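Section 4: Setting Up the Number and Shape Board

By Edgardo Rivera

Okay, the board! If you've made it through the unpacking section you already have it out of the box, and you've probably let a kid or two get at it before reading any of this. That's fine, I did the same with mine. I've been putting together these guides for the Remell play shelf for a while now, and this is the piece I get the most mail about, mostly from people who have all the parts in a heap and want to know which way to go.

Before you start

Pick a flat, light-colored table if you've got one. The pieces come in strong colors and they're so much easier to spot on white than on a patterned cloth (I lost the brown star on a plaid blanket for most of May). Give yourself enough room to lay the whole board down with a hand's width of free table in front of it, which is where the loose pieces will go.

Wipe the board with a barely damp cloth and let it air dry. Don't soak it, and please keep it out of the dishwasher. Wood swells, and a swollen piece will jam in its recess.

Setting it up

1. Lay the board down with the blue printed part away from you and the sandy beach part toward you. All the numerals should now be right side up. If the 6 looks like a 9, you've got it turned around.

2. Tip the pieces out gently in front of the board. Turn every one of them face up before you try to place anything. It feels slow but you'll go much faster afterward.

3. Do the numerals first. They're chunky and each one has its own recess, so there's only one right home for each. The 10 is a single joined piece, so don't go hunting for a separate 1 and 0! With younger kids I put in all but two or three numerals myself and let them finish.

4. Next come the math signs. The minus sign is easy to mistake for a stray block, so if you've got a plain bar left over at the end, go back and check that spot. The greater-than sign goes in right where the water meets the sand.

5. Finish with the shapes along the beach. Start with the ones that have obvious corners (the star, the pentagon, the trapezoid) and leave the rest for last.

6. Run your palm lightly over the whole thing. Anything that rocks or sticks up isn't all the way down. Press it straight in with a fingertip, never with the heel of your hand. 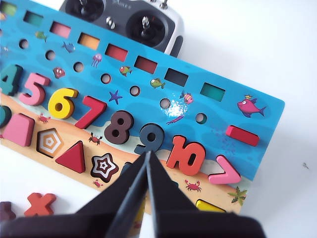
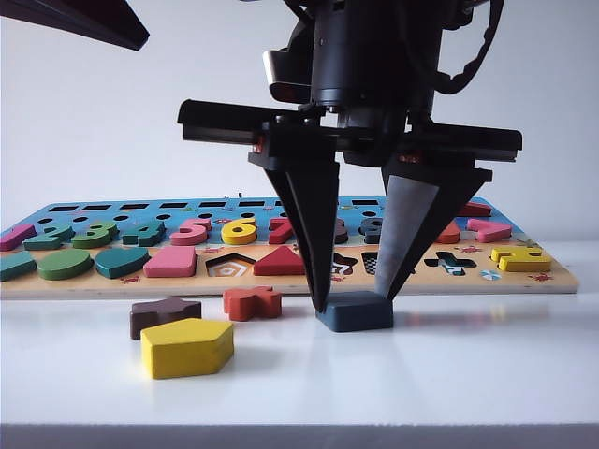
Number and shape board on a white table. Numerals up to 10 in the first picture, loose pieces out in front in the second.

Note: The colors along the top edge and the little round holes under them are for the counting and color games, and those get their own section later on. You can skip them completely for now. My youngest ignored them for months and then suddenly wouldn't play with anything else.

Note: If a piece feels tight, turn it a little and try again before you decide it's the wrong one. The star especially has a favorite way around on my board, and I've stopped arguing with it.

Caution: Loose pieces are small enough to go into a little mouth. Sit with any child who still tastes their toys, and do a quick check under the table when you're done.

Caution: Don't pry a stuck piece out with a knife or screwdriver. Turn the board over above a folded towel and tap the back. That has gotten every stuck piece out for me so far, including one with dried oatmeal around it.

Putting it away

Store the board flat with all the pieces in. If you have the Layug tray it slides right in, otherwise any shelf away from the heater will do. I wouldn't stand it on end, because the pieces will fall out the first time somebody bumps it, and you'll be back at step 2.

When you're ready for the counting games, go on to Section 5.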